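Dale Dhillon repairs radios in Hawthorne

The shop is on the ground floor of what used to be a shoe store, and the sign over the door still has the outline of a boot on it. Dale Dhillon has rented it for 20 years. He fixes tube radios, transistor sets, a few record players and, when the customer insists, clocks.

"I tell people I'm bad at clocks," he said. "They bring them in anyway."

Dhillon grew up in Oltano, where his uncle ran an appliance counter at the back of a hardware store. At 12 he was allowed to sort screws. By high school he was replacing cords and cleaning contacts. He went on to work for a company that serviced hospital intercoms, and stayed until the contract ended and the office moved to Heneck.

"I didn't want to move," he said. "My wife had just started teaching here. So I took two months to think about it and fixed the neighbor's radio, and then the neighbor's sister's radio."

Most of the work now comes by word of mouth. A set will sit in a garage for decades until somebody dies or sells the house, and the family decides they want to hear it play. Dhillon asks every customer the same thing before he writes up a ticket: has anyone plugged it in?

"They always have. That's the first thing anybody does. And I understand it, but the old capacitors dry out, and you can do real damage in a few seconds. Leave it unplugged and bring it to me."

He charges a flat fee to look at a set and gives a written price before he goes any further. Customers turn down the repair more often than they used to. Some radios cost more to fix than they would bring at a sale, and he says so.

"If it was your grandfather's, then the price at a sale doesn't matter," he said. "If you bought it at a flea market last week, maybe it does." 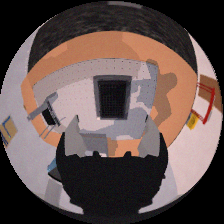 A dark gray tray-like object on a perforated board, orange tabletop.

Parts are the hard part of the business. Tubes can still be found, though some types have tripled in price since he opened. Knobs are worse. He keeps a drawer of odd ones and buys dead radios for what can be pulled out of them. Last April he drove to Grornine to pick up the stock of a repairman who was retiring, and came home with 127 boxes, most of them unlabeled.

"I'm still going through it," Dhillon said. "I found a whole box of dial glass wrapped in newspaper. I also found a box of newspaper wrapped in newspaper."

He works alone except for Saturday mornings, when he lets two students from the high school sit in. They are learning to solder. One of them has finished a small kit radio and the other is partway through hers. He doesn't pay them and they don't pay him.

Asked if either might take over the shop, he shook his head. "She wants to be a nurse. He wants to play the drums."

Dhillon himself has no date set for stopping. His eyes are fine with the magnifier, he said, but his back bothers him, and he no longer accepts console sets unless the owner can carry them in. There are 6 radios ahead of any new work — he tells customers to expect a wait — and one of them has been on the shelf since winter because he can't find a transformer for it.

"The owner calls me once a month," he said. "Very polite. I tell him I'm looking, and I am."

The shop opens at 10 and closes when he goes home for supper.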